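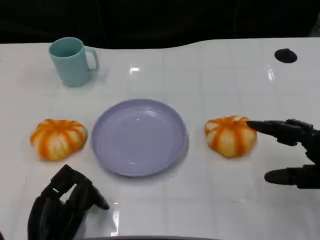
Motaung Tabletop Set - props and task cards for two-hand demo collection

In stock. Ships from the Pluststead warehouse, usually next day.

What it is: a box of everyday objects, a deck of printed tasks and a log template, for teams recording teleop demos on a bimanual setup. You bring the robot, the cameras and the table. We bring the stuff to pick up.

In the box
Plates, mugs, soft and hard play food, gourds, blocks, lids
Task deck, 200 cards, each with a start layout and an end state
Spare labels
Storage crate with lid

Object notes
Purple plate - raised rim, shallow. Good first target for placing tasks.
Teal mug, loop handle. Goes at the back as a distractor on the early cards, then gets used from card 115 on.
Striped pumpkins, orange and cream, sold as a pair. Squat, ribbed, hard to get a clean pinch on. One each side of the plate is the standard start for the "both hands, one plate" cards.

Why a pair? Left hand and right hand get the same shape, so you can compare episodes side to side. Nafula Chege wrote those cards and recomends recording one-hand versions first, then both together.

Recording tips
Reset to the card layout every episode, then nudge things a little. Identical starts make a brittle policy.
Keep failed grasps. Tag them, dont delete.
Shiny tabletops are fine but watch the glare in the head view. Move a lamp or angle the table before you start a long run.
Swap operators between blocks. Fingers-first people and palm-first people give you different data and you want both.

Works with
Any dexterous hand or parallel gripper that opens wide enough for a mug. Log template imports straight into Inport, CSV for everything else.

Used by
Erdal Akbulut's team at Cletside logged almost 3000 episodes off one box. Replaced the labels twice, pumpkins still going.

Options
Set 401 - full box, as above
Refill - soft items only
Extra task deck - printed, or PDF on request

Price on request, discount for teaching labs. Next restock 2nd November if the full box shows as sold out. New kitchen deck due in February.

Orders and bulk quotes: Tatu Were, sales desk. Missing a peice? Send the card number and we'll post it.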